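Plesell Household Ceramics Word List

Last updated: Tue 2 September
Maintained by: Nilmini Seneviratne and Ilídio Vieira

Summary

The list holds 1260 entries for words that people use when they talk or write about everyday tableware: shapes, glazes, rims, feet, patterns, damage and repair. It was put together for catalog staff at small museums and resale shops who needed one spelling for each term.

Files

terms.csv – one row per term
variants.csv – other spellings, plurals and regional names, linked by term_id
sources.txt – where each term was first found
CHANGES.txt – edits since the February release

Columns in terms.csv

term_id: whole number, never reused
term: preferred form, lower case unless it contains a proper name
group: shape, surface, pattern, part, condition or repair
definition: one sentence, 1000 characters at most
status: draft, checked or retired

Pattern terms

The pattern group gave us the most trouble. Sellers use "ikat" for nearly any stepped or zigzag design, while textile people keep it for a dyeing method. We enter the ceramic sense as "ikat-style" and list plain "ikat" as a variant. "Floral" stays broad. Named flowers get their own entry only if two sources agree on the name.

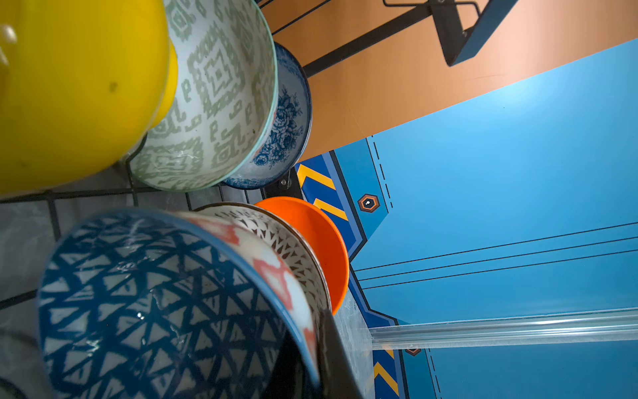

Bowls in a wire rack: plain yellow, ikat-style in grey-green, and floral in dark blue.

Color words are left out of the pattern group. If a color is part of a fixed name, as in "blue and white", the whole phrase is one term.

How the terms were gathered

Most came from the paper card file at Azevedo, typed in by hand. The rest came from sale listings on Britinow. Ilídio checked the repair terms – he had the older mending manuals – and Nilmini did everything else.

Known problems

Condition terms overlap. "Crazing" and "crackle" are separate entries, but many sources mix them up. The 3 entries marked "see note" have no note yet. Flirus exports break on accented letters, so open the files as UTF-8.

Use

Free to copy and change. Please keep the term_id values if you pass the list on.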